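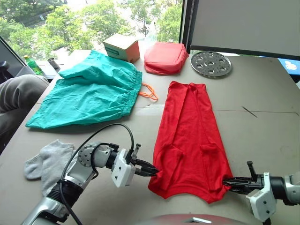
Figure 4-1. Red T-shirt laid flat on the table, collar end toward the back.

4 Setting Up the Team Relay Course

This section covers layout, timing and check-in for the Mellora relay course at the Ekstead site. It applies to groups booked under the half-day and full-day programs. For the low ropes area, see Section 6.

4.1 Before you start

Confirm the group size against the booking sheet. One course kit serves up to four teams. Larger groups run in two heats with the same kit.

Required items:
Course kit (cones, marker rope, puzzle crates, baton set)
Base timer and two finish pads
Team shirts, one color per team
Score cards and pencils
First aid pack

Note: Kits packed before June use the older finish pads with a screw connector. These pads work with the base timer but need the adapter stored in the lid pocket.

4.2 Laying out the course

1. Walk the field from the gate to the tree line. Remove branches and stones from the running lanes.
2. Place the start cones on the painted marks. If the marks have worn off, measure from the gatepost.
3. Run the marker rope out to its full length of 300 feet and peg it at every tag.
4. Set one puzzle crate per team at the second tag. Leave the lids latched.
5. Place the finish pads side by side at the last tag, connector end facing away from the runners.
6. Connect both pads to the base timer and switch it on. The display shows READY after the self-check.

Caution: Do not peg the rope across the service road. Vehicles use it during sessions.

Caution: Pads become slippery when wet. Fit the rubber covers if there is any rain or heavy dew.

4.3 Setting the timer

1. Hold MODE until HEAT appears.
2. Press the up arrow to select the number of teams.
3. Press SET. The display moves to the time limit, given in seconds.
4. Enter 300 for the standard relay or 500 for the extended relay.
5. Press SET again to save.
6. Step on each pad once. The matching lamp should light. If it does not, see 4.6.

The timer keeps its last settings when switched off. Check them before every heat, including the second heat of the same group.

4.4 Checking in the group

1. Collect signed waivers. A participant without a waiver may watch from the seating area only.
2. Divide the group using the list supplied by the organizer. If there is no list, draw numbered cards.
3. Hand out shirts by team. Shirts go on over other clothing.
4. Read the safety card aloud in full.
5. Ask each team to name a captain. Write the name on the score card.

4.5 Scoring

Each team begins with 98 points. Deduct two points for a dropped baton and five for a crate opened before the signal. The timer does not record deductions. Enter them by hand and have the captain initial the card.

4.6 Timer faults

Display blank: Replace the battery pack. Spare packs are in the Poltau equipment shed.
Pad lamp does not light: Reseat the connector, then swap the two pads. If the fault moves with the pad, the pad has failed.
ERR 2: Time limit not set. Repeat 4.3.

Report failed parts to Rosine Leblanc at the Aubert office and tag them before storage.

Section revised 23 August 2024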